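Sell the failures with the scenes

Plilden sells kitchens that do not exist. For 2000 dollars a year, a lab or small company gets a library of simulated rooms, a set of household tasks, and a physics setup that loads on one ordinary workstation. Version 2 came out in October. I have been running it since then, and my view is that the product is good, the price is fair, and the way it is sold is wrong.

First, what the package contains. There are 36 kitchen layouts, each with counters, cabinets, a sink and loose objects that can be replaced from a larger catalog. Arm models are loaded from standard description files. Tasks are written as short scripts with a start state, a goal test and a time limit. The scripts are readable, and the goal tests can be edited without touching the engine. Most competing products hide that part, and I consider it the strongest reason to buy this one.

Setup took under an hour. The documentation is thin on contact settings, but the defaults are stable for rigid objects. Thin handles are less reliable. A gripper closing on a narrow loop will sometimes sink into it by a visible amount, and the solver then pushes the object away at a speed no real pot would reach. The release notes describe this as a known limit. Geltine's older package had the same defect and fixed it with a finer collision mesh, at a large cost in run time. I do not think Plilden should copy that fix by default, but it should be a switch.

My objection concerns the success rates. The sales sheet lists one figure per task, and the figures are high. It does not say how many trials failed, how they failed, or whether the goal test would accept a result that a cook would not. A pot set down with its base half over a sink counts as placed under the default script. I changed one line so that the base must rest fully on the counter, ran the same policy again, and lost about 47 percent of the successes. The policy was the same and so were the scenes. A buyer comparing vendors on the sheet alone would never learn this.

Harsh Maurya, who writes the evaluation tools at Timaneo, disagrees with me. He argues that a goal test is a starting point and that any competent user will tighten it. I accept this for competent users with time. The product is marketed to people who have neither a simulation engineer nor a spare month, and those people will quote the sheet in their own proposals.

Sunita Goel at Pacheco makes a better argument, from cost. Logging every failed trial with its contact forces fills a disk quickly, and support staff then have to explain the logs. Her own team keeps only the final state and a short clip. That would satisfy me. A final state is enough to tell a dropped object from one that was never grasped, and the two call for different repairs.

The default pot task is a fair test of all this. It combines a tall object, a sink opening close by, a faucet to avoid and a hard counter on which a bad release has consequences. I would keep the task as it is and change only what gets reported.
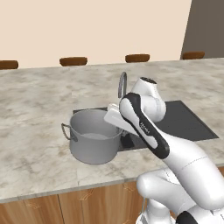
Can results from a package like this replace trials on a real arm?
They can replace the early ones, where the goal is to discard weak policies cheaply, but the final decision still needs hardware.

The remedy is small. Publish the goal test next to every success rate. Ship a strict and a loose version of each test, and print both figures. Keep the final state of each failed trial and give the user a command to sort them by type. None of it touches the rendering or the scene library - both are already good enough for the work. I renewed my license for another year and sent the vendor the edited script, along with the logs from both runs.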